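Podano, in January

Spent the whole afternoon on the shelves again. I know, I know, I said I was done with them in the fall! But everything had crept back in a heap and I can't think in a room where the shelves look like that, so after lunch I put the kettle on, rolled up my sleeves and started with the toy blocks, the orange and yellow ones first because they're the cheerful ones and I wanted an easy win.

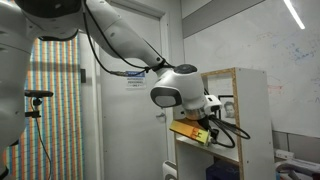

Anyway, the trouble with starting on the easy stuff is that you run out of it. By 2:30 I was down to the things with no obvious home (the odd cards, a roll of ribbon from Hullora, the instructions to a lamp I gave away) and I did what I always do, which is move them from one end to the other and call it progress. Then I had tea. Then I moved them back.

I did make one real decision. The dark blue box stays on the upper shelf, lying lengthwise, and I'm not shifting it again. It's a nice deep blue against all that white, and I like the little "i7" down in the corner.

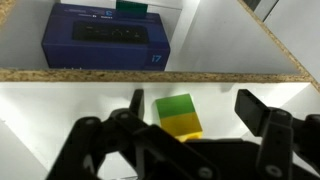
Later, 4:45

Back at it. I keep meaning to do something about the edges of this unit, where the bare particleboard shows. I priced iron-on edging at Proko once and a roll was 14 dollars, so it's hardly the money, it's the ironing. I don't even iron shirts! Maybe in spring.

What I do love is the portrait. Black frame, white mat, just a face in black and white, and it makes the whole compartment look like somebody lives there. I tried putting boxes in front of it last year and felt guilty for 7 days straight.

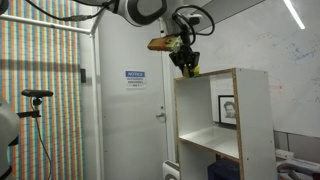
The portrait in its spot, and a bit of yellow-green up top.

My back was complaining by then, so I quit and had toast for dinner, standing up. I'd planned on soup. The soup is still in the freezer and I expect it'll be there tomorrow too.

One last go before bed, I told myself, just the yellow block with the green top, and then lights out.

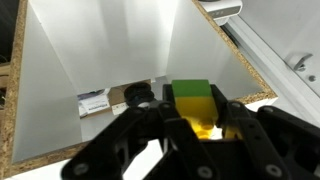 Ochoa, February

Away for a bit, and of course I'm lying here on a strange bed thinking about shelves. There's a closet in this room with 29 hangers in it and not one place to set down a book. Who needs that many? I brought two sweaters.

The bus took forever, but I got the window seat and ate my sandwich before we were even out of town. Tomorrow I want to find the market and maybe look for a small basket for the odd cards, if there's one that isn't too ugly. Must remember to call about the lamp.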